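Kedov Adds Bulky-Item Line to Its Home Laundry and Storage Service

Skakton, October. Kedov, a household textile care company, has extended its pickup service to cover quilted outerwear, blankets and other bulky bedding. The new line is named Nikex and is available to all current account holders. Items are collected at the home, sorted by fill and fabric, cleaned, dried and returned folded or placed in seasonal storage.

The company's earlier service accepted flat linens and everyday clothing only. In a customer survey with 1,433 responses, 414 households reported that jackets and blankets were the items they most often left unwashed at the change of season. Lack of drum capacity at home was the most common reason given, followed by drying time.

Under Nikex, customers do not need to pre-sort. Mixed piles of bedding and clothing may be left on a bed or other clean surface and bagged at pickup. Each bag holds up to 20 pounds. Outerwear and bedding are separated at the Doležal plant, where each piece receives a heat-sealed tag before cleaning.
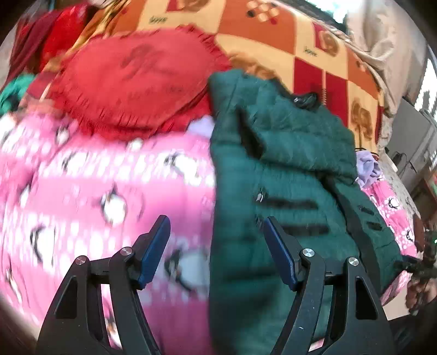
Quilted jackets are processed in a separate stream from printed blankets. Zippers and snaps are closed before washing, toggles are covered, and pockets are checked and emptied. Stitched channels are inspected for open seams, which can let fill shift during tumbling. A jacket with an open seam is held and the customer is contacted before any work begins.

Printed blankets, including children's bedding in bright colors, are washed inside out where construction allows, or folded print side in. Water temperature follows the care label. Pieces without a readable label are washed cold and dried on low heat. Dark garments are never loaded with light or bright bedding.

Drying is done in large-capacity tumblers with moisture sensors. Standard drying time for a mid-weight quilted jacket is around 70 minutes, including one pause for the fill to be loosened by hand. Blankets are dried flat or tumbled depending on weight and backing.

Customers who choose storage receive an itemized list with the tag number, garment type and condition notes for each piece. Stored items are kept in breathable covers on open shelving and are not vacuum compressed. Return requests placed before noon are scheduled for the next available route.

Leather, fur and electrically heated blankets are not accepted. Pillows and mattress toppers remain under review.

Nikex pickups can be added to an existing order through the Kedov account page. Pricing is per bag, with storage billed monthly.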